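Ticket 3932
Queue: Fixtures and Benches
Site: Karnbridge
Opened: Wednesday, March 20, 2019
Item: Four-button panel on gray frame, Grulel supply
Priority: Normal
Status: Pending parts

Summary
Orange button on the panel registers intermittently. Green, red and blue register every time. Fault was first logged as a software problem and moved to this queue after the event log showed no press at all on the missed attempts.

Reported behavior
Short presses on orange are dropped. Long presses usually go through. The reporter says it got worse after the panel was taken off the frame and put back on to change the mounting height. No error on the screen next to the buttons. The screen stays on the idle page when a press is missed.

Environment
Panel is the older Grulel board, tan face, two rows of two buttons. Blue and orange on top, green and red on the bottom. Supply and I/O are on the frame under the board. Logging is done in Parry, default debounce, no custom filters.

Log

Entry 1
Checked Parry settings against the saved profile. No differences. Restarted the logger and the panel supply. Fault still present.

Entry 2
Ran 200 short presses on orange by hand. 53 were not logged. Same run on blue, none missed. Swapped the orange and blue leads at the I/O block and repeated. The fault stayed with the orange button, so the input channel is good. Leads put back in original order.

Entry 3
Supply voltage measured at the block, within spec with all buttons idle and with each one held. Indicator on the I/O module is green throughout. The module is not a suspect.

Entry 4
Took the board off the frame. The contact block behind orange was seated at an angle and one retaining tab did not click in. Pushed it home by hand. It holds, but there is play when the button is pressed near its lower edge. The other three have no play.

Also found one of the leads to orange pulled tight across the back of the frame. When the panel was moved up, the harness was not re-routed and the slack went to the other side. Moved the tie point down one slot. Lead now hangs free.

Entry 5
Repeated the short press run after reseating. Missed presses are down to 2, both on presses at the lower edge. Center presses are all logged. Not acceptable for sign-off, since the procedure does not say where on the cap to press.

Entry 6
Tried raising the hold time in Parry as a workaround. No change, as expected — the contact either closes or it does not. Setting restored to default.

Entry 7
Replacement contact block requested from Clolulard. They stock the block only as a set with the collar. Part is on order, delivery first week of April. Until then the panel can be used if orange is pressed at the center. Label to that effect goes on the board above the top row.

Open items
Fit new contact block and collar on orange.
Repeat the short press run, center and all four edges.
Add a line to the height change procedure: release the harness tie before moving the panel.
Check torque on the board screws after refitting. They were uneven when removed.
Remove the label.

Attachment: bench area, panel on its frame
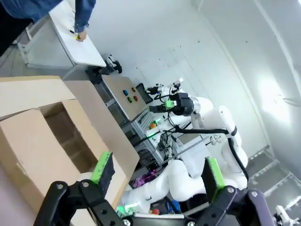

Reply from Grulel support
We have seen the same symptom on boards of this age and would not reuse the old collar. The tab recess wears along with the block, so a new block in an old collar will develop play again. Please fit both. When you have the board off, check the collar nut on the other three buttons too. Hand tight plus a quarter turn is enough. If edge presses are still dropped after that, send us the Parry log with the raw input column switched on and we will look at the contact timing — the default export leaves that column out.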